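Ticket 1229-B: driver tablet keeps dropping airport pick-ups
Opened by: Gaëtan Besnard
Product: Jelta dispatch, driver app and office screen
Status: Closed

First message

Hello Jelta support, me again I'm afraid. I run the bookings side at Charpentier, we do airport transfers, mostly early mornings and late nights, 18 cars on the road when everybody's well and nothing's in the garage. We moved over to your dispatch system in January and on the whole I like it a lot (the colour coding alone has saved my eyesight).

My trouble is this. When a flight is delayed, the office screen moves the pick-up to the new time, lovely, just as it should. But on some of the drivers' tablets the job vanishes. It doesn't go to the new time, it doesn't stay at the old one, it's simply gone from the list. The driver thinks he's been stood down and goes off for a coffee. Last night Romain Hoarau was halfway home when I rang him, with a family of five standing in arrivals and a pushchair in three pieces.

It isn't every delay and it isn't every tablet. I've looked for a pattern and can't find one. Any ideas?

Reply from Mireille Bodin, Jelta support

Hello Gaëtan, sorry to hear about the family. Could you send me three things: the app version on a tablet that loses jobs, the app version on one that doesn't, and the job number for last night. Please don't reinstall anything yet, as that wipes the log on the tablet.

Gaëtan

Right, so I went out to the yard with a clipboard. Romain's tablet is on version 4.2 and so is Capucine Tanguy's, and hers has never lost a job in its life. So that's that theory gone, I was rather pleased with it as well. Last night's job was 273 in our numbering. I don't know if you use the same one.

I've not reinstalled anything. Romain did restart his twice before I could stop him, I hope that's all right.

Mireille

Restarting is fine, the log survives that. I have job 273 here and I can see the new time going out from our side and Romain's tablet confirming it. So the message arrived and the tablet then chose not to show it. Next things to check, on Romain's tablet, please:

Settings, then Date and time. Is "Set automatically" on or off?
In the app, Menu, then My day. What are the start and finish times of his shift?
In the app, Menu, then Filters. Is anything ticked?

Gaëtan

Set automatically is on. Nothing is ticked in Filters. My day says he starts at 14.00 and finishes at 23.00, and that's correct, that was his shift. The flight was due at 22.10 and got put back to 23.35.

Oh. I've just typed that out and looked at it. Is it because the new time is after he's finished?

I went back through the ones I'd scribbled down and every one I could check was pushed past the end of somebody's shift! Capucine does the mornings, four till one, and hardly anything slips far enough to go past one o'clock, so of course hers has been perfect. I've been telling the others to look after their tablets the way she does. I owe a few people an apology there.

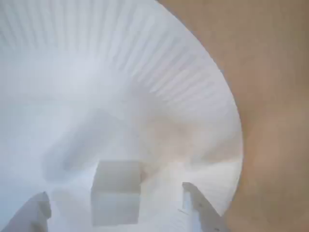
But I still don't see how it's meant to work, because a driver who's got a booking at ten past ten at night knows perfectly well he might be there till midnight. That's the job. With our old system, Pluteo, the booking stayed with the driver whatever happened to the plane, and if he couldn't do it he rang in and swore at me and I found someone else. Not elegant, but people got picked up.

Mireille

You've found it. The app hides any job that begins outside the driver's hours, and it doesn't treat a job that has moved differently from a new one. There's a setting on the office side for exactly this. Please try it on one driver first:

Go to Office, then Drivers, and pick the driver.
Open Working hours.
Find "Grace period after shift" and change it from 0 to the number of minutes you want.
Save, then ask the driver to pull down on the job list to refresh it.

Jobs that fall in the grace period will show with an orange edge. The driver can accept or hand back, and if he hands it back you'll get a sound on the office screen.

Gaëtan

Found it, put 120 minutes in for Romain and saved. Then I made a pretend booking for 22.30, moved it to 23.40, and it vanished just like before. He did pull down to refresh, I stood there and watched him do it.

Mireille

Could you check whether Romain belongs to a driver group? It's the box at the top right of his page. If he does, the group's working hours win over his own.

Gaëtan

He's in a group called Evenings. I didn't make that, it'll have been Annick Barbier who set us all up while I was on my holidays. So I went into the group and there's a second grace period in there, also set to nought. Put 120 in that one, tried my pretend booking again, and up it came with an orange edge! Romain pressed hand back to see what would happen and the office screen made a noise like a doorbell. The dog got up and went to the door.

I've now done the same for the Nights group and a new one for the two lads who float. I left Mornings alone for now. Annick wants to know whether it can be set once for the whole firm, as she's the one who adds new starters.

Mireille

There isn't a firm-wide setting at the moment. The quickest way is for Annick to copy an existing group when she makes a new one, as the grace period comes across with it. I've passed on the request, and I've also asked for the warning text on the driver's own page to be made clearer where a group is overruling it.

I'd suggest leaving this open for a bit until you've had a few real delays.

Gaëtan

Back with news. We had a rotten night with fog, roughly 25 flights late, and not one job went missing. Four went orange, three were accepted and one was handed back because it was his wedding anniversary (fair enough) and I gave it to one of the floaters.

One small thing while I've got you. The office computer we use for this is an old Asix and the doorbell sound is very quiet on it, even turned right up. Is there a louder one?

Mireille

Office, then Sounds, then Hand back. "Bell 2" is a good deal louder. Shall I close this one?

Gaëtan

Bell 2 is enormous, thank you, the dog's in the other room now. Yes please, close it. Thanks for being so patient with me.

Closed by Mireille Bodin. Cause: grace period set to 0 in driver group, overriding the driver's own setting. Feature request logged for a firm-wide grace period.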